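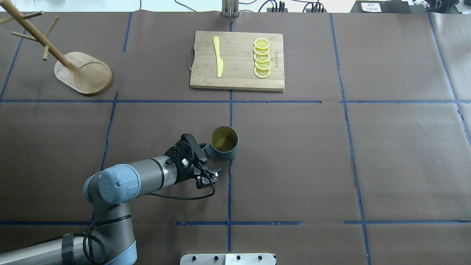 Blue tape on brown paper, and a mug.

Some notes from our stay at Rustelico, the holiday park near the coast. I write them in pieces while the children sleep.

1/ We booked a touring pitch with electricity for our small caravan. Pitch 33, at the end of the row, beside a hedge. It is flat and it has good shade after lunch. I would ask for the same one again.

2/ The check-in is from 2 pm, but the barrier stays closed until the office has your number plate. Send it before you travel. We did not, and we waited in the lane with three other families behind us.

3/ Showers are clean and the water has good pressure. The family room has only one key, so you must ask for it at the desk. After 8 in the evening there is always a queue.

4/ The path to the beach is about 12 minutes with a pushchair. The last part is steep and has loose stones. My neighbour on the next pitch, Hilde Aerts, showed us the longer way behind the farm, which has a proper surface.

5/ Dogs are welcome on the pitches but not in the cottages near the pond. I read this wrong on the website, and I was corrected very politely.

6/ The shop bakes bread on Saturday only. Other days you order it the evening before, on a paper list by the till. Write your pitch number clearly, because ours went to Kristof Nijs on 38.

7/ In June the pool is open but not heated. My son says it is fine. I put in one foot.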